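Keeping Household Records After a Move

Residents who relocate from Addale to Morrison will find that the two towns keep separate records, and that neither office forwards papers to the other. I completed this move in October and set down my notes for readers of this page who are planning the same.

The Morrison office opens at 6 and closes at 2. Applicants should bring the lease, the final water bill from the former address and one form of identification. My own application was returned once, as the bill still carried the old unit number.

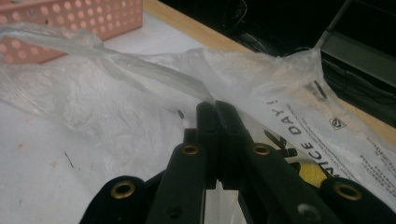
Storage of Papers

I keep six years of records and discard anything older, with the exception of deeds and school certificates. A plain folder for each year has served me well. Labels should be written in ink – pencil fades sooner than one expects.

The Travon branch library offers a public shredder on Thursday. Staples must be removed beforehand, and there is usually a line before noon. 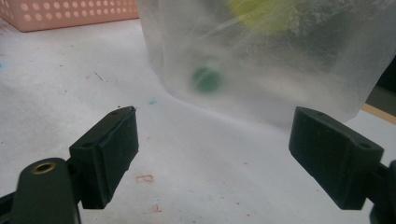
Receipts for repairs deserve a folder of their own. When I sold the house on Flivine Road, the buyer requested proof of work on the furnace, and I had 78 receipts to sort through before I found the correct one. They are now filed by room, with the furnace and water heater listed under the basement.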